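2019-09-23

Sessão do clube na simulação da célula Hirine. Antes de mexer no código revi a disposição geral: pórtico de pipetagem sobre a mesa, braço atrás do deck, estante ao fundo. A versão de agosto usava outra origem de coordenadas e o plano de transferência falhava no passo 317. Corrigi o offset em Z e reduzi a velocidade de aproximação de 300 para 200 mm/s.

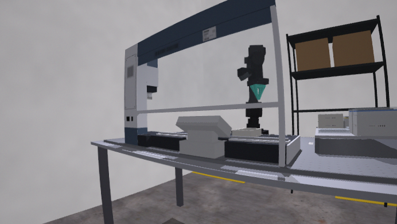
Célula Hirine no simulador, com o braço atrás do pórtico.

Segunda parte: mapa do deck. Os nomes das posições no ficheiro Fellent não seguem a convenção do módulo Stusent - tive de refazer a tabela à mão, quase 40 minutos. As caixas de pontas ficam fora do pórtico, à direita, e o planeador terá de contar com isso.
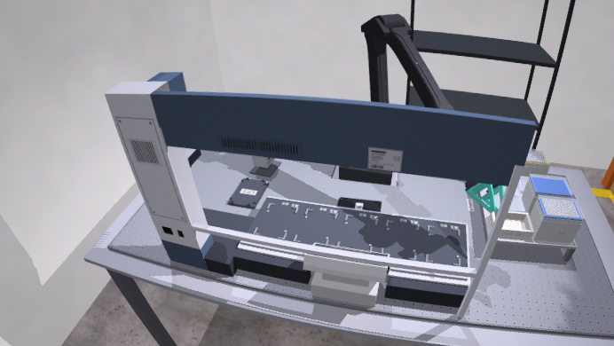 Deck com as marcas de posição; caixas de pontas à direita.

Pendente: limites da junta do cotovelo, registo de colisões, relatório para a prova Kulkarni.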